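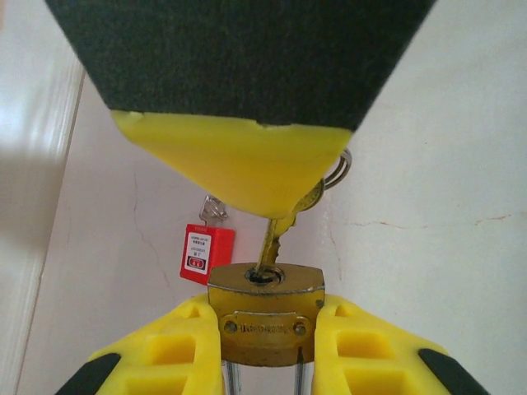

Two Hands, One Padlock: Nornent Robotics Club Project Report

July 15, 2018

Our club set out this year to get a robot to open a padlock with a key. One arm holds the lock, the other arm brings the key. Any six-year-old can do it in the back of a car, and it took us from December until now to get it working most of the time. We loved nearly every minute!

Why a padlock? We wanted a job that needs 2 arms and can't be faked with one. We had been stacking blocks and sorting bottle caps for ages, and those are fun, but if you are off by a little the block still lands. A key is either in the keyhole or it isn't. It also has to go in the right way around, and then you have to turn it without the lock turning too.

The grippers

We went through two designs. The first fingers were flat and hard, and the brass lock slid out of them as soon as the key pushed on it. The second design, which the team named Kunance, is the yellow one with hollow cutouts all over it. The cutouts let the finger bend a bit, so it wraps against the sides of the lock body when it squeezes. We hold the lock upside down, shackle pointing to the floor and keyhole up. That way the key arm can come in from above and the camera gets a decent look at what it is doing.

The key was harder to hold than the lock. A key bow is thin and smooth, and ours has a little ring through it that swings. We talked about taking the ring off and decided to leave it on, as keys in real life have rings. The pinch has to be right on the bow. If the finger sits too far back, the key tips as soon as the teeth meet any resistance.

The software

We started from Guo, the control program last year's team wrote, and kept the part that moves the arms. The new part is called Ferkton (there was a vote, it won, we are not going to defend it). Ferkton takes the camera picture, finds the keyhole, finds the tip of the key, and works out the next small move. Then it looks again. The first version looked once and went for it, and it scratched up the face of the lock pretty well.

To train the keyhole finder we labeled 2000 pictures by hand over several lunch periods. Brass on brass is not a friendly combination. A shiny lock looks different every time the light changes, and for weeks the program was sure that the screws on the front plate were keyholes. Adding pictures taken in softer light helped more than any code change we made.

Results

We logged 679 practice tries while we were tuning. After that we froze the code and ran a final set of 50, with the lock handed to the gripper at slightly different angles. A try counted only if the key went all the way in and turned. The key got into the keyhole in most of them. Turning was the weak spot — the lock twists in the fingers if the key is even slightly crooked, and then the key binds and the program gives up, as it should.

The rubber pads on the fingers also wear down. By the end of a long afternoon the grip was noticeably worse, and we should have been writing down pad changes from the first day. We didn't, so we can't say how many of the early misses were bad code and how many were tired rubber.

What we want to try next

Measuring the force at the wrist is first on the list. People put a key in mostly by feel, and our robot is doing it all by eye. We would also like a lock with a different keyhole shape, to see whether Ferkton learned keyholes or just learned our keyhole. And someone has already brought in a bike lock and left it on the bench with a hopeful note.

The parts list, the drawings for the Kunance fingers and the labeled pictures are in the club folder for next year's team. Please wipe the pads before you start.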